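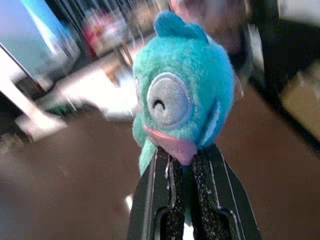
NOTEBOOK / EQUIPMENT PLANNING

Lab > Manipulation > Notebook > May

May, 4:40 pm

Plush toy still on as the test object. Used the time to go through the gripper pads and write up what we need to order before the budget closes.

Pads. The speckled ones grip fleece fine with light closing force. I want spares on the shelf before we start long runs. Jaselent sells them in packs of 30. One pack for now, second pack goes on the fall list.

Fingers. Irnimix quoted 720 for a full set, both arms, mounting screws included. Aerts came in at 1,198 for the same count but with the wrist camera bracket. We already have brackets that fit. Going with Irnimix unless Elvira objects.

Cables. The bundle at the front left of the table needs to be dealt with. It hangs over the edge and I don't want an arm catching it. 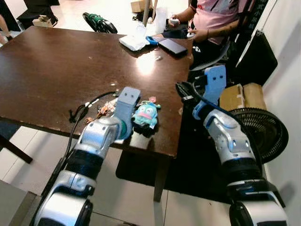
Lelton has cable sleeve at 70 a roll and one roll should do the whole table. Clamps we can print. I'd like the power runs to go under the tabletop and come up at the back, which means longer leads. Need to measure before ordering anything.

Controllers. Two handhelds per operator works. If we add a second station we need another pair plus chargers. Not in this request. Elvira Grajales asked for a separate line so it can be cut without touching the rest.

Table. Top is scratched, fine for now. A matte cover would help with the glare from the overhead lights. No price yet.

To do:
- ask Irnimix about lead time, and if the quote holds through June
- measure cable runs
- send Elvira the sheet with the controller line split out
- find out who has the old Aerts quote, mine is missing page 2

2 comments | 0 shares

Recent entries
Wrist camera bracket, refit
Pad wear log
Shelf inventory, spring
Second station floor plan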